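# The Long Way to a Storefront on Melis Street

Khanyisile Tshabalala learned to hem pants at her aunt's kitchen table, on a machine that only sewed well if you leaned on the left side of it. She was eleven. By high school she was taking in prom dresses for half of her homeroom, and charging, as she remembers it, "whatever they had in their pockets, plus lunch."

Now 41, she owns Drullimeo, an alterations and workwear shop on the east side of Nidumport, and she still leans to the left when she sews. Old habit, she says. Her customers are nurses, line cooks, bus drivers, a few brides, and one retired mail carrier who comes in mostly to talk and usually brings a button along as his excuse.

The shop started in January, in the worst week of winter, with $3,878 she had put away while working nights at a hotel laundry. The bank had already said no twice. "The second fellow was very kind about it," Tshabalala said. "He walked me to the door and told me his wife sewed, too. I thought, well, that's nice, but I still need a lease."

The lease came from Anselmo Vallejo, who had run a shoe repair business in the same building and wanted to see another trade move in downstairs. He gave her the first 4 months at half rent and left behind his cutting table, a good solid one that would have cost her more than the sewing machines did. He stops in on Fridays and has opinions about her window display.
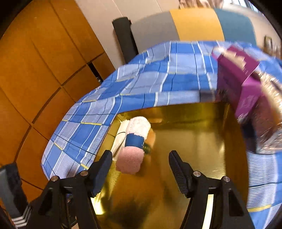

**Prirurum Magazine | Small Business Desk**

The turning point, if you want to call it that -- she doesn't much care for the phrase -- was an order of 68 aprons. Telmo Arrieta was opening a second restaurant across the river and had been let down by his supplier with nine days to go. He had seen Tshabalala's work on a cousin's jacket and called her at home, during supper. She said yes before she had worked out how she would do it, then phoned Samah Mansour, an old friend from the laundry, and asked if she still had her thimble.

Mansour did. She has been there ever since, and last spring she became a part owner. The two of them argue about thread, radio stations and whether to raise the price of a zipper (Mansour says yes, and has been saying yes for a long while now).

The restaurant aprons led to clinic smocks, and the smocks led to a standing order from a bakery chain for 191 jackets a year. That order pays the rent. The hems and the zippers, Tshabalala says, pay for everything else, and they are also how she hears who's expecting, who's moving away and whose son finally got his license.

She would like to take on an apprentice next, somebody young from the neighborhood, and she has been clearing out the back room a shelf at a time to make space for a third machine.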